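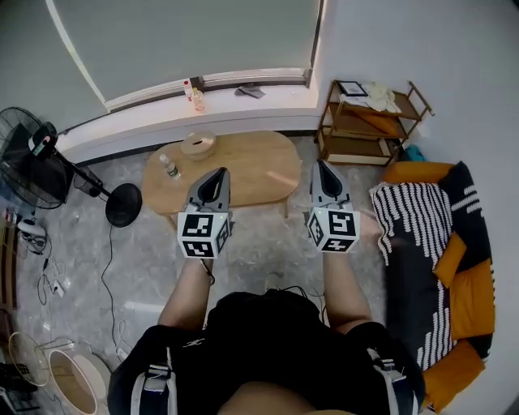 Why Does Your Voice Echo?

Have you ever yelled "HELLO!" into a big empty gym and heard the gym yell it back? I did this a lot when I was a kid (my poor teachers!), and I always wondered who was answering me. It was me the whole time. Let me explain.

When you talk, you make the air wiggle. Those wiggles are called sound waves, and they spread out in every direction, a bit like the ripples when you drop a pebble in a pond. Some of them go straight into the ears of whoever is standing near you. The rest keep going until they run into something.

If that something is hard and smooth, like a cliff or a brick wall, the sound bounces off and comes back. Soft things are different. Curtains, rugs and big squashy couches soak up a lot of the sound, so there isn't much left to bounce.

So why don't you hear an echo in your bedroom, even off the bare walls? The walls are too close! The sound gets back to you so fast that your brain mixes it in with the first sound. You need some distance before you can hear two separate hellos – a wall more than 60 feet away is good.

My favorite echo spot is the old quarry at Grondura. My friend Pendo Mwaipopo and I stood 941 feet from the rock wall and she shouted "PANCAKES!" as loud as she could. Sound zips through air at more than 1000 feet every second, but it had to go all the way there and all the way back, so we waited nearly two seconds for our pancakes. It felt like forever!

Bats are the real champions of this. Lots of them squeak as they fly and listen for the echoes coming off moths and branches, so they can find dinner in the dark. Most of those squeaks are too high for people to hear.

Want to try it? Ask a grown-up to take you somewhere with a big wall and plenty of open space in front of it. Clap once and listen. Then walk closer, a few steps at a time, and keep clapping until the echo disappears.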